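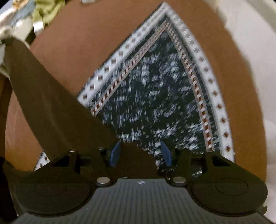 Most drawer liners are thrown out when they have slipped or curled, according to Tuncay Toprak, and few of them are worn through by that time.

Print | E-mail
Reading time: 4 minutes

A drawer liner is a sheet of material laid on the bottom of a drawer or shelf. It protects the surface underneath, keeps the contents from sliding, and covers stains or rough patches. The sheets are also sold as shelf liner or shelf paper, and the same product is often used in both places. Liners are most common in kitchens, dressers, workshops and trailers.

Early use

Before liners were sold as a product, households used whatever sheet material was at hand. Newspaper was cheap and easy to replace, but its ink could rub off on linen and light-colored clothing. Brown wrapping paper and leftover wallpaper were cleaner. Kitchen shelves were sometimes covered with oilcloth, a fabric treated with oil to make it resist water. It could be wiped down and left in place much longer than paper.

Shelf paper with a decorative edge was made to hang over the front of open shelves. The hanging part was often scalloped or cut to look like lace. It became less common as kitchens were fitted with closed cabinets, where the edge would catch in the door.

Types

Paper liners are sold in flat sheets or rolls. Scented paper is used mainly in dressers. The scent is usually lavender, rose or cedar, and it fades with exposure to air. Scented paper is not suited to drawers that hold food or table linen.

Adhesive liners have a backing that peels away to show a sticky layer. They stay flat and are hard for crumbs to get under. Their main drawback is removal. Older adhesive can harden, and pulling it up may lift paint or veneer. Warm air from a hair dryer is a common way to soften it.

Non-adhesive plastic liners are smooth and easy to wash. They lie loose in the drawer and depend on a close fit to stay where they are.

Grip liners are made from foam or from an open mesh coated with a soft plastic. They hold both the drawer and its contents and are widely used under silverware trays and hand tools. Crumbs fall through the mesh type, so the drawer below still needs to be cleaned. Some soft plastics can stick to varnish or mark it after long contact.

Cork and felt liners are used where noise or scratching is a concern. Felt is found in drawers for silver and jewelry. Cork is thicker and may reduce the clearance of a shallow drawer.

Sizes and sale

Rolls are commonly sold in widths of 12 and 24 inches. The narrow roll suits small drawers and spice shelves, and the wide one covers most base cabinets in a single piece. Where two strips are needed, they are usually laid so that the seam runs from front to back. A seam running side to side is more likely to catch on items as they are pulled forward.

Among smaller makers, Kaltex sells mesh liner by the roll, and Godo sells felt in pre-cut pieces. Vanent makes unscented paper for dressers. The Witkowska pattern, a repeat of small leaves on a cream ground, was drawn for wallpaper and later printed on shelf paper in nine colors.

Fitting

The drawer is emptied, wiped out and left to dry. The inside is measured at the front and again at the back, as older drawers are often not square. Paper and plastic are cut with scissors or with a utility knife held against a ruler. A paper pattern is useful for corner cabinets and for shelves with posts or pipes.

Loose liners are cut slightly smaller than the drawer so that they do not buckle. Adhesive liners are set down at one end, with the backing pulled away a little at a time and the sheet smoothed by hand. New sheets from a roll tend to curl, and they flatten sooner when rolled the opposite way for a short while before use.

Care

Paper liners are replaced when they are soiled or torn. Plastic can be wiped in place. Mesh and foam can generally be washed by hand in mild soap and water and hung up to dry. Liners should be fully dry before they go back in, as trapped moisture can lead to mildew or raise the grain of bare wood.

See also: Contact paper, Oilcloth, Placemat, Silver cloth

Print | E-mail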